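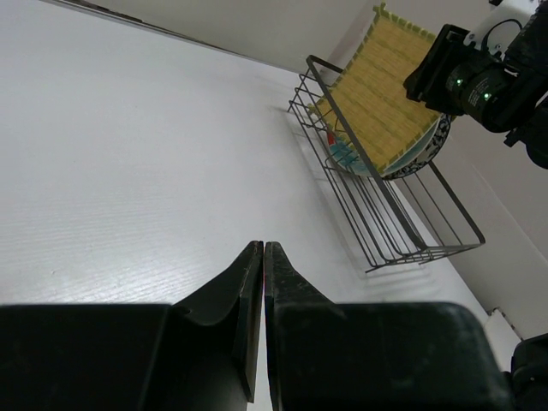 1/5
Small kitchen jobs, February. Swapped the old plastic drainer for a wire dish rack. It's dark, thin wire and rectangular, and it fits in the corner by the wall. Paid 30 for it, which felt like plenty for bent wire.

2/5
The white top has a fine grain running along it. You only notice when the light catches it. Wipe with the grain and the streaks don't show as much. Took me 49 goes to learn that.

3/5
Domnica Enache asked where the mat came from. Market stall in Valcárcel, same day as the blue bowls. It's small and square, golden yellow, with a green and yellow stitched border. I use it under the teapot.

4/5
Rack on the right, mat at the back on the left, middle kept clear for plates. I tried the rack on the left for a week and kept reaching across myself to get to it.
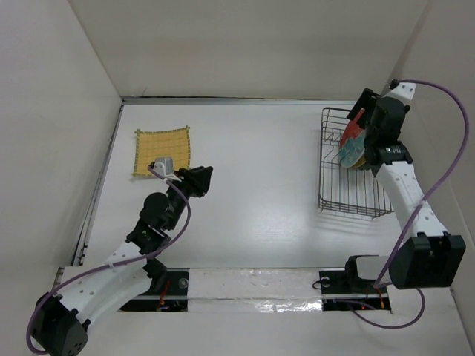

Wire rack and woven mat on the white top.

5/5
Still to do: something to go under the rack for drips. Petrică Bogdan says a folded tea towel is fine. Luminița Iordache says get a proper tray. I'm on the tea towel for now. If anyone has a shallow tray going spare, send me a message.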